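Who speaks about the war? Sudan in two regional newspapers

Project report, Peace and Conflict Studies, Fivberg University College
Supervisor: Holger Wikström
Submitted 2024-03-23

1. Background

The war in Sudan has forced a very large number of people to leave their homes, and still many readers in our region say that they know little about it. When our group discussed topics for the spring project, we first wanted to study the peace talks themselves. Our supervisor advised us that this would be too wide for one term, and that most of the documents would be difficult for us to get. We therefore chose a smaller question: when a regional newspaper writes about the war, whose words does it print?

We compared two newspapers, the Sirudness Daily and the Stoststead Courier. Both of them buy most of their foreign news from agencies, but they also have a few writers of their own. The Courier is published in a town where several Sudanese families have settled, and we expected to find some difference for this reason.

2. Material

The Gruber Archive gave us access to the digital editions of both newspapers. We searched for the word "Sudan" and for the names of the larger cities, and removed the articles about football and the double results. After this, 400 articles were left. Letters to the editor were included, but advertisements from aid organizations were not. We discussed this last point for a long time, and one of us still thinks that the advertisements should be in the material, because for many readers they are the most visible texts about the war.

3. Method

Four students did the coding. For every article we wrote down the persons and groups that are quoted directly, and we placed each of them in one of these categories: armed party, foreign government, international organization, aid worker, civilian inside Sudan, Sudanese person living abroad, and expert or researcher. A politician from our own country was coded as foreign government, which may seem strange when you read the tables, but from the view of the conflict it is correct.

In the beginning we did not agree very well. The most difficult category was aid worker, because many aid workers are also Sudanese civilians who have lost their own homes. We decided to follow the newspaper: if the article presents the person by his or her job, we code the job. All articles coded before this decision were coded again.
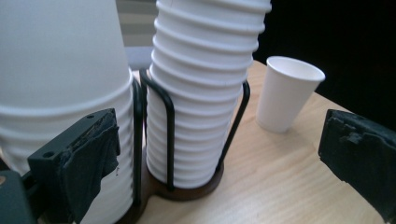

Paper cups in a black wire dispenser.

4. Results

In 86 of the 400 articles, at least one civilian inside Sudan is quoted directly. The other articles speak about civilians, often with much sympathy, but they do not let them speak. The most common voice in both newspapers is the international organization, normally a spokesperson who comments on hunger, on closed roads or on a new round of talks.

The difference between the newspapers was smaller than we expected. The Courier quotes Sudanese people living abroad more often, and these articles are nearly always written by its own staff. In the Daily this category is almost missing. When the two newspapers use agency text, they are very similar, and sometimes the same quotation is printed in both on the same day.

We also looked at the topic of each article. Civilians are quoted mostly in texts about flight and about hospitals. In texts about negotiations they are nearly absent. There we find the armed parties, the foreign governments that support or criticize them, and the mediators. A reader who follows only the negotiation articles could get the idea that a ceasefire is a matter between generals and diplomats. Local groups who organize food kitchens and repair water pumps are named in a few long features, but they are not asked what they want from a peace agreement.

5. Discussion

It would be unfair to put the whole responsibility on the newspapers. Telephone and internet connections in Sudan are often broken, and it can be dangerous for a person to speak with foreign media. A regional newspaper has a small budget and cannot send its own reporter. On the other hand, the Courier shows that it is possible to find Sudanese voices close to home, and we think the Daily could do the same.

6. Limitations

Our limit for the report was 4000 words in the full version, so the tables by topic are placed in the appendix. We read only texts in two newspapers and did not study photographs or headlines. Indirect quotations were not coded, and this may make some groups look more silent than they are. None of us reads Arabic.

The coding sheet and the list of articles are kept at the department and can be borrowed from Holger Wikström.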